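Sunday, November 23, 2025

I meant to write this on Friday, and then on Saturday, and now it's Sunday evening and my feet have mostly forgiven me. So let me get it down before the week starts and I lose the order of things.

We did the last clinic day in Jirnden. That's the far one, past the second river crossing, where the road goes from bad to a sort of suggestion. I was in the back seat with the eye charts across my knees and a box of reading glasses behind my head, and every time we hit a hole the box slid forward and knocked me in the skull. I'd packed that box myself, so I had only myself to be mad at.

I should say, for the version of me who reads this in ten years and has forgotten everything, that I've now been with Jornora since June. I came for six weeks. I've stopped telling my mother when I'm coming home because the date keeps moving and she writes it on her kitchen calendar in pen.

Anyway. Jirnden. We set up in the school, two classrooms and the hallway. Blood pressure and sugar in the first room, eyes in the second (me), and the hallway for waiting, which in practice meant the hallway for gossip. People had been told nine o'clock. At twenty past seven there was already a line out to the gate, and a very old man at the front of it who had brought his own chair. He let me carry it in for him but he watched me the whole way like I might run off with it.

The morning went fast. I like doing eyes. There's less bad news in it than in the sugar room, and every so often you hand somebody a pair of plus-twos and they look down at their own hands and go quiet. A woman about my mother's age threaded a needle right there at my desk. She had the needle stuck in her collar! She must have walked in with it on purpose, to test me. She threaded it first try, held it up to show the whole hallway, and then asked if she could have a second pair for her sister, who doesn't leave the house. We aren't really supposed to do that without seeing the person. I gave her the second pair. I've decided I can live with it.

Gheorghița Stoica was running the sugar room and she did not stop for lunch. I know this because I did stop for lunch, and I brought her half a sandwich, and at four it was still there with one bite out of it. She's been a nurse for longer than I've been able to tie my shoes and she has a way of talking to people who are scared, very flat and practical, as if she's telling them which bus to take. I've been trying to copy it. When I do it I just sound bored. I asked her about that on the drive and she told me to stop listening to myself and look at the patient's shoulders. So I've been looking at shoulders ever since, including in the bakery this morning.

There was one hard one. I won't put much down, it isn't mine to put down. A man came in for glasses and I couldn't get him to any line on the chart with the left eye, and he'd clearly known that for a good while and had been getting by. He kept apologizing to me. I wrote the referral for the hospital in Nitevico and he folded it up very small and put it in his shirt pocket, and I don't know if he'll go. It's a long trip and two bus fares and a day of work lost. We can pay the fares, there's a fund for it, and I told him so twice. I've written his first name on the sticky note by my bed so I remember to ask on Tuesday whether he called.

I keep coming back to that part of the job. You do the screening and it feels like doing something, and then the actual something is four hours away in a building you don't work in. When I first got here I thought the follow-up calls were the boring half. Now I think I'd give up two clinic days a month to have one more person on the phones. I said this at the Thursday meeting and was thanked for my input, so we'll see.

Numbers, because I promised I'd keep them in here and then forgot all of October. We've screened 2459 people since June, across all the villages. Of those, 486 got a referral letter of some kind. The target somebody set back in the spring was 2000, so there was cake on Thursday too, a lemon one, a bit dry, and I had three pieces. What I don't have is how many of the 486 actually got seen. I asked. The answer is that the spreadsheet for that lives on a laptop that's being repaired. I wrote that down in my notebook with a little angry face next to it.

Packing up took forever. You'd think it would be the same amount of stuff going out as came in, minus the glasses, but somehow it never fits back. The blood pressure cuffs had got mixed, the big ones with the small ones, and one of the tape measures is still in Jirnden as far as I know. If a child is measuring goats with it right now then good luck to that child. The old man's chair got left behind as well, and one of the teachers ran it down the road to him. I saw them from the van, the teacher with the chair on her head, and him waiting with both hands on his stick.

We stopped at Ene on the way back for fuel and soup. It's hardly a town, it's a pump and a cafe and a church, but the soup is the best thing within a day's drive and I'd fight anyone over it. White beans, a lot of garlic, something smoky in it that the cook won't discuss. Gheorghița fell asleep sitting up with the spoon in her hand. I took the spoon away and ate my own soup very quietly, and then, I'm sorry to say, finished hers. She woke up and looked at the bowl and looked at me and ordered another one.

Saturday I slept until eleven. Then laundry, then a long call with my brother, who wants to know if I'm ever going to get a real job, and I said this is one, and he said you know what I mean, and I do know what he means. The stipend covers rent and food and about one new pair of socks. I've been thinking about it more than I let on. There's the course I could apply for, the public health one, two years, mostly evenings. I've had the form open since last month. I've filled in my name and my address and then I get to the box where you explain why you want to do it, and I go and make tea.

I tried again last night. I wrote a paragraph about the needle woman and it came out like a greeting card, so I deleted it. Then I wrote one about the referral spreadsheet and it came out furious. The furious one was better. I've kept it. I might take out the bit about the lemon cake.
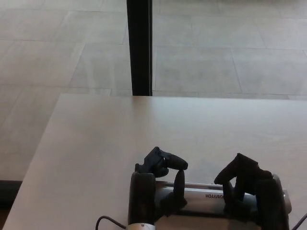 Pale gray table, tiled floor, daylight.

Today was slow and good. I went to the bakery (shoulders: mostly relaxed, one tense man buying rolls), walked the long way home by the water, and sat on the wall until I got too cold. I'd told myself I wouldn't think about work and I managed it for the length of the walk, which for me is pretty decent. Then I came in and restocked my kit bag, so that was the end of that. New batteries in the penlight. Fresh alcohol wipes. I finally threw out the granola bar that's been in the side pocket since summer – it had gone the texture of roofing.

I also wrote the thank-you letters I owed. One to the school, one to the optician who sends us the frames, and one to the driver, who'd be embarrassed by a letter, so I made it very short and put chocolate with it. The school one took three tries. I wanted to thank the teacher with the chair in particular and I never got her name. I've described her as the one who runs fast. They'll know.

Things for this week, so I stop carrying them around in my head. Ask about the man's bus fare on Tuesday. Ask about the laptop, nicely, and then ask again less nicely. Sort the cuffs by size and put a rubber band on each lot. Buy a tape measure, and probably two. Find out whether the flu shots are coming before the roads ice up or after, because if it's after then Jirnden has to move to spring and I'd rather tell them now than have them line up at the gate for us at seven in the morning in the snow.

And call Mom. She'll ask about Christmas, and I think I'm going to tell her yes, ten days, and let her get the pen out. I looked at the flights while the soup was heating up (my own soup, nowhere near as good, I put in too much smoked paprika trying to work out the secret and now the whole kitchen smells like a campfire). There's one with a horrible layover that I can afford. I haven't booked it. I'll book it after I finish this, or tomorrow before work, when I'm meaner and quicker with forms.

It's nearly ten and the heating has just gone off, so I'm under two blankets with my hat on. Gheorghița sent a message to say she found the tape measure. It was in her coat the whole time.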